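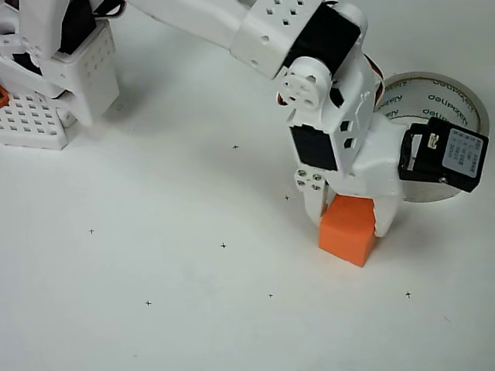

Konrad Sutter replied first, before the post had been up for an hour, and asked whether the clinic had told its patients in writing that the evening breathing group would end. His remark is kept here at the head of the page because the original post was later edited to answer it.

Breathing group ending, what should patients be offered instead?
Posted by Estela Insaurralde, May 22, 2018

Our outpatient clinic in Darnberg has run a weekly group for adults with mild to moderate anxiety. Each session lasts 60 minutes and combines paced breathing with a short period of muscle relaxation. The clinician who leads it is leaving, and no replacement has been approved. Patients received a letter in February stating that the group was under review. They have not yet been told that it will close. Several of them have no other regular appointment with us. I would like to know what other clinics have offered in this situation, and whether it is acceptable to give patients printed instructions and ask them to continue at home.

14 comments

Leopold Lanz
Printed instructions are acceptable as a supplement. They should not be the only thing a patient receives when a group closes. When our department ended a similar program, each participant was given one individual appointment of 30 minutes before the final session. The clinician reviewed which exercises the patient was using, asked about sleep and panic symptoms, and agreed on a plan. Patients who were managing well were discharged to their family doctor with a letter. The others were referred for individual therapy or placed on the list for the next skills course.

I would also advise that the second letter go out without delay. It should give the date of the last session, the name of a person to call, and the number of the local crisis line. Patients who learn of a closure from one another tend to stop attending early, and you then lose the chance to see them.

On home practice, we ask for five minutes twice a day — once in the morning and once before the evening meal. Patients with asthma or other breathing conditions, and anyone who has felt faint during the exercises, should speak with their doctor before continuing alone.

31 people found this helpful

Sutrisno Liew
We let ours meet without a clinician in a room at the library. It went fine for a while and then fewer came. Check with your insurer first.

2 people found this helpful

Ka-ming Ng
I agree with most of what Mr. Lanz has written. One point should be added. If the group is recorded in the treatment plan, the plan must be revised when the group ends, and the patient should see the revised version. Our records office returned several charts to us for this reason. Audio recordings are also worth considering for those who find printed steps hard to follow with their eyes closed. Ours were made by the departing clinician, with her written consent, and remain available at the front desk.

9 people found this helpful
Shared 5 times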